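**Timden bag sealer, 8 weeks in**

Bought this in February after the clip situation in our pantry got out of hand. Quick notes, typing on lunch so bear with me.

What it is: little handheld heat sealer, runs on a battery, you squeeze and drag it along the top of a bag. Had a Hellow one before. Hellow was fine on thin bread bags, useless on anything foil lined — you'd get a seal for two inches and then a gap.

Timden is better. Not perfect.

Good stuff
- heats up quick, I count to five and go
- magnet on the back is strong, lives on the fridge door
- chip bags, frozen peas, coffee (the Renberg bags with the thick lining took two passes)
- charge lasts, I've plugged it in twice

Less good
- the lock switch is tiny and my thumbs are not
- go too slow and it melts right thru. Lost half a bag of rice on the floor that way, still finding it
- manual is one folded sheet, print so small I gave up
- corners. Start at the very edge or teh last bit stays open
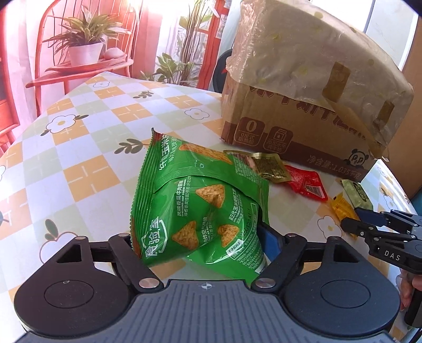
Also you do lose a bit of bag every time you reseal. By the fourth or fifth go on a family size there's not much left to grip, so cut as close to the seal as you can when you open it back up.

Kidus Chala next door has the Bjarnason, the countertop one. Nicer seal, wide and flat, but it takes up the space of a toaster and needs an outlet. If you freeze a lot of meat get that. For snacks and cereal I'd stick with this.

Four stars. Would be five with a bigger switch. Will update if the battery dies on me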